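Clarnach Open Day: Frequently Asked Questions

Last updated 23/08/2020

We get the same questions every time we open the doors, so we've put them in one spot. If yours isn't among them, ask at the front desk, where Afiq Osman will either know or make a convincing face.

What happens at the open day?

A short talk, then a long look at hand-held grippers being used on household odds and ends. The talk runs longer than the program says it does. It always has.

How long should I allow?

The whole visit takes 90 minutes if you keep up with the group. People who stop to argue about fingertips should allow more. Parking out front is limited to 2 hours, and the council's inspector is the most punctual person in the neighbourhood.

Will I see a robot walking around?

No. Sorry. The grippers are held and worked by people, and the recordings go towards teaching a machine to do the same job later. If you came for something that dances, the Mulon hall down the road has a program in June that may be more your colour.

Why household things? Isn't this an engineering site?

Because that's where the tidying is. A factory bolt turns up in the same place facing the same way all shift. A carton on a duvet does as it pleases, and soft bedding gives under whatever is put on it. We like boxes, cups, small blocks and anything see-through, which vision systems dislike nearly as much as they dislike mirrors.

What does the work look like up close?

Less glamorous than the brochure. The operator sits down, takes a gripper in each hand and works through small objects, one grasp after another. On a bed, that means reaching over the foot of it and trying not to drag the duvet along with the cup. There's a lined bin on the floor, seen between one gripper's jaws in this set-up, and the rest is patience.

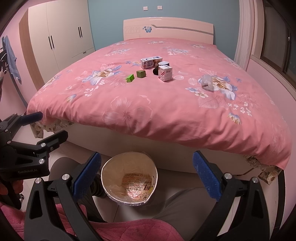 Lubis wrote to us after the June visit to say the talk made it sound easy, the first try made it feel impossible, and by the fifth go the fingertips had started to make sense. Lubis would also like the talk shortened. Noted, again.

Can I have a go myself?

Yes, in the second half. There's a sign-up sheet at the desk and turns last as long as the queue is polite about it. Kids are welcome if they can hold the grippers steady. Adults are held to the same standard, with mixed results.

Is it hard?

The closing part is simple. Judging how far away the thing is turns out to be the trouble, and most first-timers shut the jaws early and catch a fistful of air. Go slower than feels dignified.

Will I be recorded?

Only during your turn, and only if you've signed the form. If you change your mind afterwards, tell the desk before you leave and we'll delete it - no speech, no follow-up survey.

How many people can come?

Each open day is capped at 60. Last time we had 127 names on the list, so please cancel if you can't make it. The Derkov room doesn't stretch, and we've asked.

Is there food?

Tea, coffee and biscuits. Please don't use the grippers on the biscuits. We've got all the crumb data we need.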